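About Trundard

Trundard supplies trays, bins and tabletop organizers to cafes, school kitchens and break rooms. We started in a rented unit on Plolley Street with 7 products. The catalog now lists 151, and our trays are still what most customers order first.

Our serving trays are plain, with a low rim and rounded corners — easy to wipe down and easy to carry. Bottles can be set out on them for a counter or a meeting table.
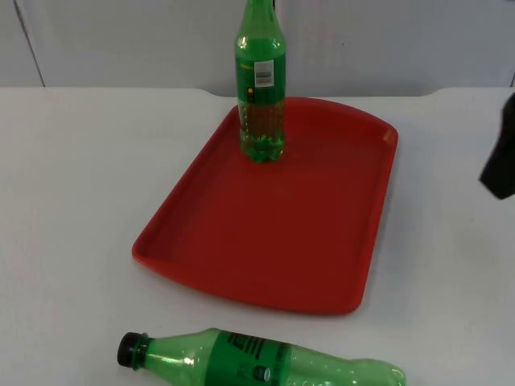 Red tray with green plastic bottles, on a white table.

Orders of up to 900 pieces ship from our own stockroom. Larger orders go through our partner warehouse, Ragnarsson. Unused items can be returned within 90 days.

The office is open until 5 p.m., and until 7 on Thursday.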